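Evenings with the simulated kitchen

I have been meaning to write this one since May, when the folks at Willside let me start on the kitchen tasks. Before that I was all drawers and boxes, which I could do half asleep, and I'd gotten a little smug about it. Then I loaded up my first counter in Skitesach (our simulator, and yes, everyone pronounces it differently) and spent a whole evening knocking things over. What a humbling way to spend a Tuesday-sort-of-night!

If you've never driven a two-armed robot from a desk, the strangest part is how quickly your shoulders start to believe in it. I hold one controller in each hand, I look out from where the robot's head would be, and within ten minutes I'm leaning to one side in my chair to see past my own elbow. My elbow isn't even in the way. It's the robot's.

The kitchens get shuffled between runs, so you never quite know what you'll be given. The toaster might be pink, the walls might be charcoal, and there are odd little objects on the counter that have no business in a kitchen at all. I've grown fond of them. You learn to come in slowly with one arm and park the other somewhere sensible, which took me far too long to get into my hands.
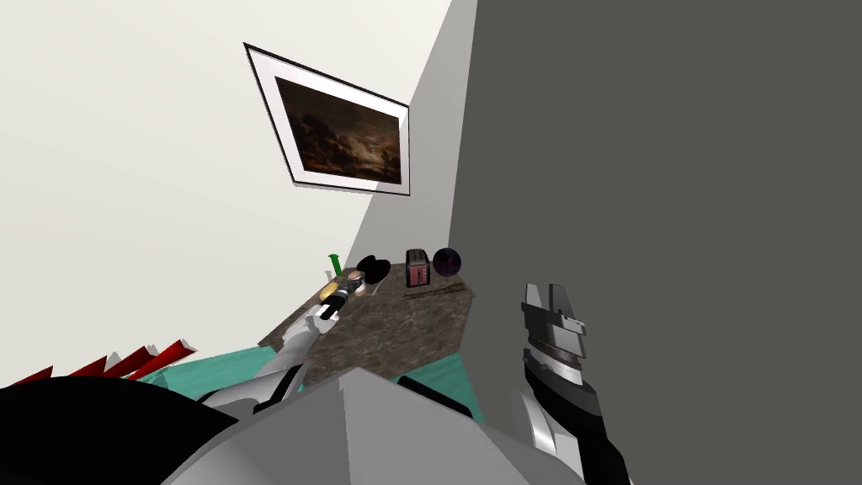
Patience is really most of the job. My early runs were full of little jerks and second guesses, and when we trained on them the robot had picked up every one of my bad habits - it would reach, pause, back off a bit, and reach again, exactly the way I do when I can't find my glasses. I laughed, and then I went and redid 137 of them.

These days I aim for one smooth reach, a moment to settle, then close the fingers. If I fumble, I recover calmly and keep going, and I leave that run in, so there's some recovering to learn from too. My running total is 3,036 demonstrations, with 700 of those in kitchens, and I still get a small thrill when the policy does a pickup with my own slightly cautious approach.

Next up is Prudavon, the bigger task set, where both arms have to work together. I've been promised 500 runs of passing things from hand to hand, so I've bought a better chair cushion and I'm stretching my wrists before bed.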